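Filed under: Home & Tidying | Small Spaces

1/ August clear-out, day one. I've given myself until 16:00 to sort the corner by the air purifier, which has become the place where every carrier bag in the flat goes to live.

2/ Rule for today - a bag gets folded, used as a bin liner or taken to the Levden collection point. No fourth pile!

3/ Started with the crumply see-through ones, and they're the worst. They puff back up the second you let go.

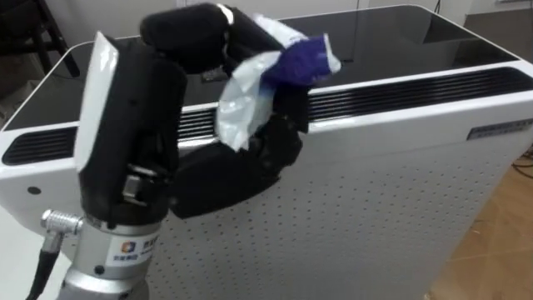 Itzel Palacios
Home editor, Firnis

4/ White bag, bit of dark blue on it, all scrunched up. I do like that big white box behind it though - glossy black top, little holes all over the front. Shows every speck of dust, mind you.

5/ Which reminds me, keep bags well away from the vents. I had one sucked flat against the grille last winter and thought the thing had died.

6/ Folding: flatten it, press the air out from the bottom up, fold in thirds longways, then roll. Takes me longer than I'd like (I had the radio on).

7/ Next up is the cable on the floor. I keep tripping on mine. Anyone got clips that stick to wood without taking the finish off?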